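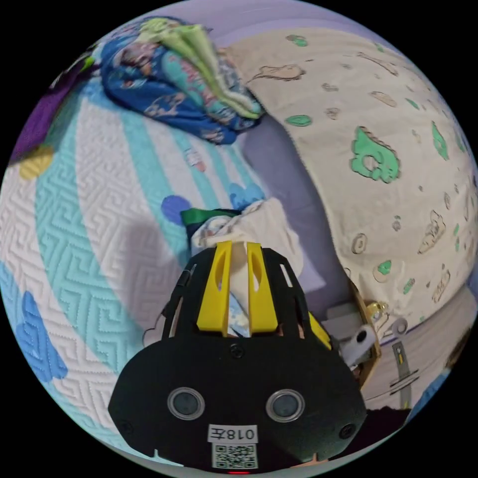

From: Henrike Thiele
To: Giton household list
Date: 17/10/2023
Subject: Re: Quilted bedspreads, how do you wash yours?

Hello Timo, hello all,

Timo Harms wrote:
> I bought a quilted bedspread at Sperling, white with pale stripes.
> It is my first one with this kind of stitching. My mother says
> never in the machine, the shop says 40 degrees is fine. Who is
> right? And do you fold it or roll it? My cupboard is only
> 22 inches deep.
> Timo

I have used quilted bedspreads for 18 years and I always wash them in the machine, but cool and with little soap. The soap likes to stay in the stitched lines, and then the fabric becomes stiff. I let the rinse run two times. If your machine is small, please go to the laundromat with it. A bedspread that cannot turn in the drum comes out with gray places, I had this in March with the big one from the guest room.

For drying I lay it over two lines, with the back side up – the pale colors stay nice longer this way. It needs nearly 6 hours in good weather. I don't iron it, the pattern would become flat.

About the cupboard: I fold mine in three parts along the length and then I roll it, not too tight. Roswitha Janssen wrote here once that she folds on a different line every time, and I do this too now. The old creases are really less.

One more thing. Small pieces like pillowcases or anything with a dark green or dark blue border I wash separately the first few times. I had a white cloth with a green edge, and it left a thin line on the lining of my bedspread. Kerstin, did you find something against such stains? You wanted to try the soap from Cavlow.

Jörg asked for the washing instructions in large print. I have them as a file and can send them to him tomorrow.

Many greetings
Henrike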